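Gallery 2 projector loses the file between loops
Ticket 808, Talstead Video Art Center, opened 2021-05-30
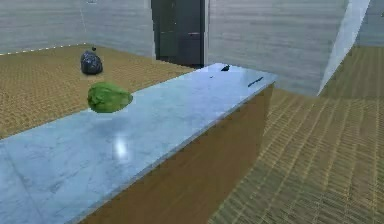 Why does the Dernholm film stop after one play? The player was set to "single" and it goes back to that setting every time the power is cut at closing.

So I switched it to "repeat all" and sat through it twice (80 minutes of fog, and I loved it!). Looped fine. Next morning, black wall again, same setting gone. I've now saved it as the startup profile on the Tavow player and pulled the plug on purpose, and it came back looping. The Hegedűs piece goes up in July on the same player, so I'm leaving this open till then.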